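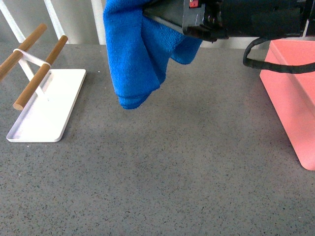 Station 3, worktop side. Cloth in the gripper, rod stand to the left, pink container to the right.

Bench robot inspection checklist: cloth handling stations
Clisitz site, Wodel building, ground floor
Round: February
Stations covered: 1 to 4
Form 809, used with site procedure 1327

Marking: OK = meets the procedure. ACT = action needed, station may run. STOP = station stays off until the item is closed. N/A = not fitted or not relevant.

Comments are by the inspector unless marked "station". Where no station number is given, the comment applies to all four.

SECTION A. BEFORE SWITCHING ON

A1. Emergency stop within arm's reach of the operator's normal standing place.
OK. On station 2 the button had been moved behind the supply shelf since the last round. Put back the same morning and tested from the new position.

A2. Emergency stop tested this shift and entered in the log.
ACT, station 4. Two shifts in the log have no entry. The test takes under a minute and has to be written down each time, including when the same operator carries on from the shift before.

A3. Floor marking visible, no boxes or chairs inside the line.
OK.

A4. Work area lighting on and working.
OK. One tube flickers above station 1. Reported to building services.

A5. Programme number on the screen matches the job card.
OK. Job card for the cloth hanging task is 3919. An older card was still pinned up at station 2 and has been taken away.

SECTION B. WORK SURFACE

B1. Only the items on the layout sheet are on the worktop.
OK, station 3. The space between the stand and the container is clear, and so is the front of the counter. Please leave it like this.
ACT, station 1. Pens and a tape measure on the counter. Cleared during the visit, but it was the same last time.

B2. Stand sits flat on its base.
OK. The base tray must lie fully on the counter before a run starts. If it rocks, take it out of use and get another from stores. Do not pack it with card or tape.

B3. Rods sound, ends smooth, no splinters.
OK on stations 1, 2 and 3. Station 4 has a rough patch on one wooden rod which catches the cloth. Rod to be replaced. Marked ACT.

B4. Container placed as on the layout sheet.
OK. The position is checked against the sheet at the start of every shift. By eye is not enough after the counter has been cleaned.

B5. Surface clean and dry.
OK at the time of the visit on all four stations. Wipe down with the arm parked and motion disabled.

SECTION C. GRIPPER

C1. Housing screws present and tight.
OK. Checked by hand with power off. A missing screw is a STOP.

C2. Jaw faces clean, no lint packed between them.
ACT, station 2. Microfibre sheds more than the cotton we used before. Clean the jaws at the end of each shift with the brush from the Drostent kit. Blades and screwdrivers are not to be used on the jaw faces.

C3. Grip force set to the value on the job card.
OK. The limit may be changed only by the person who signed the card. Station asked whether a higher setting could be used for the thicker cloths. Request passed on. Until there is an answer, the card stands.

C4. Cloth is held securely and the loose part hangs clear of the arm joints.
OK. The short flap behind the jaw needs watching as well as the long end. If either is close to a joint, pause the run and load the cloth again.

C5. Cycle count since last service.
Jaw pads are changed every 1000 cycles. Station 4 is nearest the limit and pads have been ordered.

SECTION D. CABLES

D1. No cuts, flattened places or bare wire.
OK.

D2. Slack is enough for full travel but does not drag or snag.
ACT, station 3. The gripper cable loops down and passes just over the top of the pink container. Run the full path at slow speed and watch the cable all the way through. If it touches the rim, fit another clip higher up and repeat. Station to report back before the next round.

D3. Connectors pushed home and strain relief fitted.
OK. Use a Phillips screwdriver for the relief clamp, hand tight only.

SECTION E. PEOPLE AND HANDLING

E1. No hands over the counter while the arm is enabled.
ACT. One operator was seen straightening a cloth during a pause. A pause leaves the drives live. Disable motion first, then reach in.

E2. Sleeves, lanyards and long hair secured.
OK.

E3. Operators know how to free a trapped cloth.
OK. Stop, disable, open the jaw from the panel, take the cloth out by hand. Pulling on a cloth in a closed jaw is not allowed.

E4. Weekend cover in place.
Station 1 runs on Saturday with one operator. Allowed only if a second trained person is in the building and can be reached by phone. The number is to be written on the board.

ITEMS CARRIED FORWARD
A2 log entries, station 4
B1 loose items, station 1
B3 rod, station 4
C2 jaw cleaning, station 2
D2 cable path, station 3
E1 reminder to all operators at shift change

No STOP items this round.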